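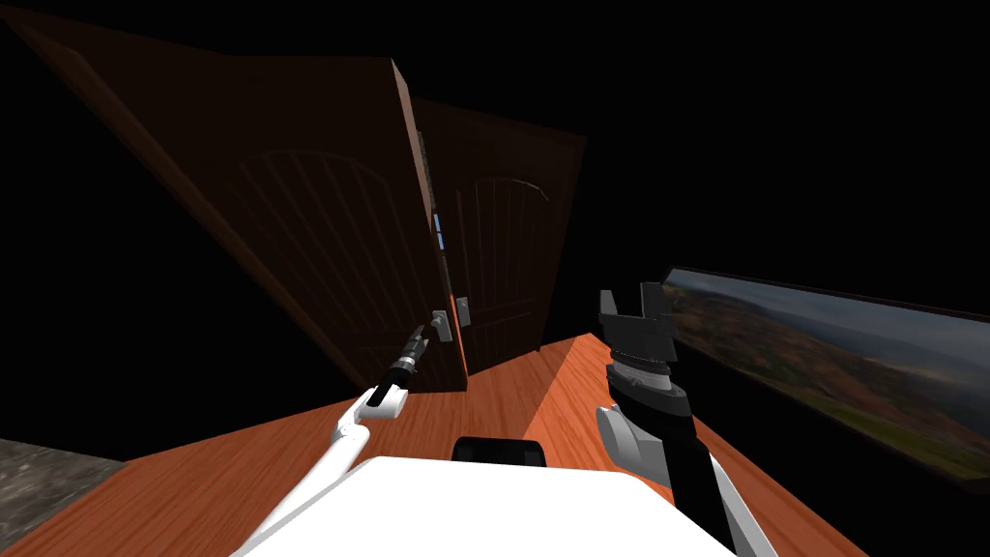 Double doors, lever handles

Re: [milav-list] Ferrand trainer buy, final lot

Thilini Haque wrote:
> Does anyone have the final lot numbers for the Ferrand? I had 38
> delivered but the Kimska newsletter says 43. Also is the 3000 hour
> inspection still on the books or did they push it out?

43 is right. Newsletter counts the five attrition spares that went straight to storage at Lernstead, your 38 doesn't. Both lists are fine, just depends what you call delivered.

Inspection -- still 3000 as far as I know. There was talk of stretching it after the wing spar work but I never saw the paper. High time airframe is almost there now so we'll find out soon enough.

Engine is the bigger headache imo. Umico quoted 900 hours between hot section checks and the squadron was pulling them well before that. Dust mostly. New intake filters were suposed to be on the whole fleet by January, no idea if thats done.

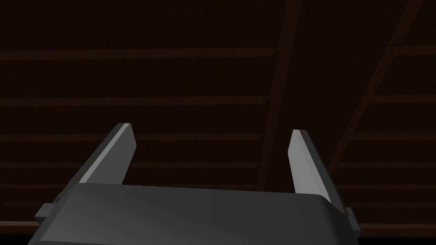 Gripper, fingers up

Couple of other things while I have the list open, then I have to run.

1. Serial list. Mine has a gap in the middle of lot 2. Two tails were renumbered after the depot swap and I only have the old ones. If you have the new ones pls send, off list is fine.
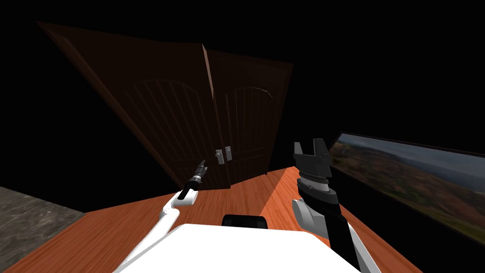 2. Sim hours. Do NOT add these to the flight hours total, the old spreadsheet did and its why the fleet figure looks so high. Fixed copy coming when I get home.

> Thanks in advance, no rush.

No problem. More tonight maybe.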